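Rutdale Household Linen Terms
Data card, release 3

Summary

A bilingual word list covering terms for household textiles as used in secondhand listings, repair guides and estate inventories. The list holds 743 entries in English and Vietnamese. Of these, 673 have been checked by both editors; the rest carry the flag "single".

Files

terms.csv – one row per entry
sources.csv – one row per source document
CHANGES.txt – edits by release

Fields in terms.csv are id, en, vi, class, source_id and flag. Encoding is UTF-8 with composed characters. Release 1 mixed composed and decomposed forms, so string matches against it will fail on many Vietnamese rows.
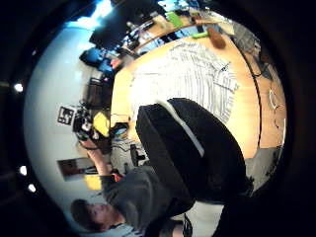
Printed sheet on the table.

Sources

Entries were drawn from 418 documents in the Gilum and Khương collections. Scanned pages were typed by hand. Spelling in the en field follows the source, including "draw sheet" and "drawsheet" as separate rows.
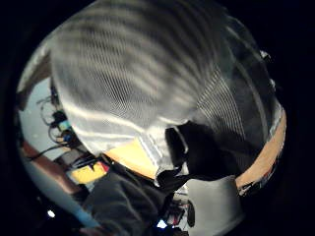

Rutdale Terminology Group

Class labels

Each entry has exactly one class: bed, bath, table, window or other. Mesh and netting terms go under window unless the source names a bed canopy. Khải Huỳnh assigned the labels and Esperanza Carrasco reviewed them.

Known issues

58 rows have an empty vi field. Regional variants are not marked. The Iltberg import script drops trailing spaces in source_id – run it only on a copy.

Updates

The next release is planned for March. Send corrections with the entry id and the proposed text, one correction per line.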